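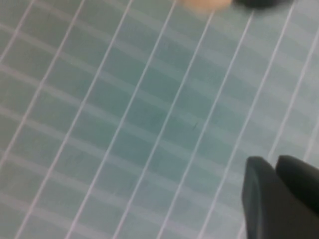
Page last changed: February 16, 2021

Robot Cell Technician (part-time, days)
Clokby Automation, Gollulari site

Clokby runs a small handling cell at its Gollulari building. We are looking for a technician to set the cell up each morning, keep it in working order and repair it when it stops. You would take over from a technician who is moving to our Drikgate site in March and who will be here for your first 15 shifts.

The cell
The work area is a gridded mat, pale green with white lines. Two-finger grippers work above it, with dark finger tips that wear and get replaced as a set. Each arm carries a small camera near the gripper. Parts are placed by mat position, so the mat has to lie flat and in the same place every day. If it shifts, the programs have to be checked again before anything runs.

The cell is controlled by Song, our in-house scheduling program. You do not need to know Song beforehand. You do need to be comfortable reading an error log and comparing it with what the machine is doing.

What you will do
Start the cell, home the arms and run the warm-up program.
Check the mat for specks, scratches and pen marks. Wipe off what comes off and write the rest on the mat sheet with the row and column.
Inspect the finger tips for cuts and glazing, and swap them when they are past the limit on the wear card.
After a tip swap, close the gripper on the gauge block, reset the zero and run the touch-off at all four corners of the mat.
Clean the camera windows and redo the focus check. Soft grid lines in the picture go in the log even if the cell still runs.
Check cables at the wrist for rubbing and re-tie them where needed.
Find and fix stops. Most of them are gripper faults, bad connectors or a part left out of position.
Order spares. We keep finger tips, wrist cables, fuses and one complete gripper on the shelf.
Write down what you did. The next shift reads it.

There is a longer service every 90 days, when the arms are greased, the brakes are tested and the mat is lifted and laid again. It takes a full shift and is done with a second person from Drikgate.

What we need from you
Two years of hands-on work with machines of any kind. Robots are a plus. Packaging lines, printing equipment, CNC machines and lab instruments all count.
You can use a multimeter and follow a wiring diagram.
You follow lockout rules every time. The arms do not move while anyone has a hand inside the guard.
You can lift 48 pounds and stand for most of a shift.
You write clearly enough that someone else can repeat your repair.

Helpful but not required: experience with servo grippers, basic scripting, camera calibration, a forklift card.

Hours and pay
Shifts are seven hours, starting early, with up to four shifts a week. Overtime is paid at time and a half and is rare outside the long service. Pay depends on experience and is settled before you accept. We supply safety shoes, glasses and tools. The job is on site and can't be done from home.

How to apply
Send a resume and one page about a machine you have repaired: what it was doing wrong, what you checked first, and what fixed it. We read that page before the resume. Leave it at the front desk in Gollulari or use the form on our jobs page, and put "cell technician" in the subject line.

People we want to meet will be asked to come in for a half-day visit. You will swap a set of finger tips, run the touch-off and look for a fault that we have put into the cell. The visit is paid. Wear closed shoes, and leave rings and watches in the locker.

The position stays open until it is filled. We answer every application, including the ones we turn down.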